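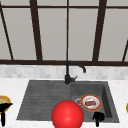
Robotics & Automation | News

Vinda has begun gathering a new set of examples intended to teach household robots how to handle dishes and food in the kitchen. The work is carried out entirely in simulation, in a virtual kitchen built by the company's Rollton software group.

The project, named Omano, will collect 3000 recorded runs before training starts. Vinda said 1813 runs have been accepted so far. A further 359 were set aside for review after checks found gaps in the motion records or camera views that did not match in time.

Each run is guided by a human operator, whose hand movements are passed to a pair of simulated arms. The software stores the position of the arms at every step, together with the views from several virtual cameras. The learning system will later be asked to produce similar movements on its own, working from the camera views and a short written instruction.

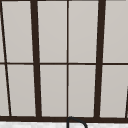
Camera placement has been one of the main concerns of the project. The group records every run from more than one angle, and views that show little of the work surface are kept in the set along with the rest. According to Vinda, a system trained only on well-aimed cameras tends to do poorly when a camera is moved or blocked.

The kitchen has a dark sink with a ribbed drainboard, a black gooseneck faucet and a white marble countertop. Plates and food items are placed in and beside the sink, and their positions change from one group of runs to the next. The company has defined nine tasks for the first phase - most of them concern moving a dish or clearing food from it.
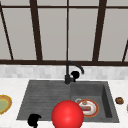

Operators work in short sessions and may discard a run before it is submitted. Accepted runs are then labeled by a second team at Karimi, a data services firm that has worked with Vinda on earlier projects. Labels note the task, the objects involved and the point at which each step begins.

Vinda expects to complete the collection in January. A decision on whether to release part of the set to outside researchers will be made after the first training results have been reviewed.

Filed under: Robot Learning, Simulation

9 shares | 0 comments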